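An open day at Dornard

My sister-in-law sent me a link a few weeks back saying that Dornard was opening its doors for an afternoon and that I ought to go, as I had been complaining about never leaving the house. Dornard is the research shop out past the rail yard in Gostville. I had driven by it for years and thought it made windows. It makes robot arms do things, mostly picking up objects and putting them somewhere else.

The open day was on 16 July 2023. They had let in 100 people for the early slot and 100 for the late one, so 200 all told, and I had the late one. Parking was in the gravel lot behind the Fontes bakery outlet, which was closed. You signed a sheet, got a paper badge, and waited in the lobby until your group was called. I was in group 4.

Our guide was Kgomotso Steyn, who works on the software side. She talked for a while in the hallway about why picking things out of a bin is hard. A person reaching into a junk drawer does not think about it. The arm has to work out where one object stops and the next one starts, which part of it can be grabbed, and whether the fingers will fit between it and the wall. Clear plastic is bad. So is anything shiny, and so is anything flat on the floor of the bin. She said a thin blade lying flat is one of the things she would least like to be handed.

Then we went in. The room was smaller than I expected and had carpet on the floor. The part I had come for was a bench with two gray bins on it, one behind the other, and an orange arm hanging over the front one. I had pictured something bolted down in a cage with flashing lights. The bins were held with a bar clamp, the same kind I have in the garage, and there was blue tape on the table.

A man asked how they choose what goes in the bin. Kgomotso said they try to mix shapes and materials and that a lot of it comes from people's kitchens and kids' rooms. There was a carrot in with the rest. Someone asked if it was real and she told him to guess, and then the next question came and I never heard the answer.

The demonstration was 4 tries. The arm got two of them cleanly. On the third it closed on nothing and went back up, and on the last it got hold of the object and let it slip on the way over. I liked watching the misses more. You could follow what it was going for. The whole thing was slower than I would have guessed, and a boy next to me said he could do it faster. Kgomotso agreed with him.

I asked Jucélia Andrade, who looks after the hardware, how often the fingers need fixing. She said more often than the arm does, and that cables are the other thing, because they get bent over and over in the same place. She used to be at Braltano, working on packing lines, where every box is the same and comes down the belt the same way up. She said she does not miss the noise.

After that there was coffee and a table with handouts. I took one and have read half of it. It has a drawing of a gripper with the joints labeled, and I would like to try making a simple one out of scrap, with string for the pulls. The last thing I built was a bird feeder, so we will see.

They plan to do it again in December. If you go, take the late slot and wear something warm. The air conditioning is set for the computers.
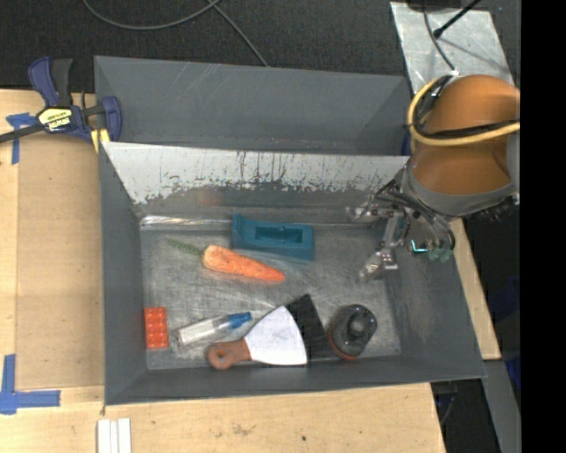 The arm over the front bin, with the carrot toward the back and the putty knife down in front.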